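Swallow or Swift? I Finally Sorted It Out

October 5, 2021 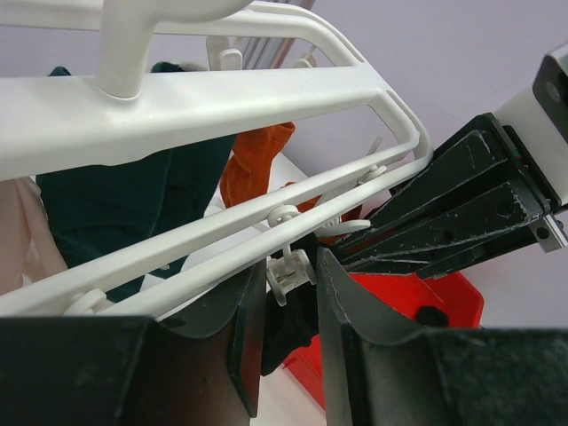
White drying rack, white clips.

All summer I told everyone we had swallows over the creek behind Vilitz Lane. I even wrote it in my notebook! Then in August I sat down with a cup of coffee and the old Jotard field guide, and oh boy, most of my swallows were swifts.

The two birds aren't even close relatives (swifts are nearer to hummingbirds, which I still find hard to believe). They both chase bugs in the air all day, so they ended up with the same kind of shape. Swifts have stiff, curved wings and a body like a fat cigar. Swallows bend their wings more, and barn swallows have those long tail streamers that make it easy.

Then there's the perching. Swallows will line up on a wire and chatter away. Chimney swifts can't sit on a wire at all, their feet are made for clinging to walls, so they hang inside chimneys to sleep. If it's perched on a wire, cross off swift.

My best evening was at the old Romus brick works. I stood in the parking lot for nearly an hour and counted 169 swifts dropping into the one tall chimney, and then 4 more came in after I'd put my pencil away. My neck hurt for two days!

I've gone back and fixed five pages of the notebook. The barn swallows under the bridge get to stay swallows, I checked those twice. Next up is nighthawks, which I'm pretty sure I've been calling something else too.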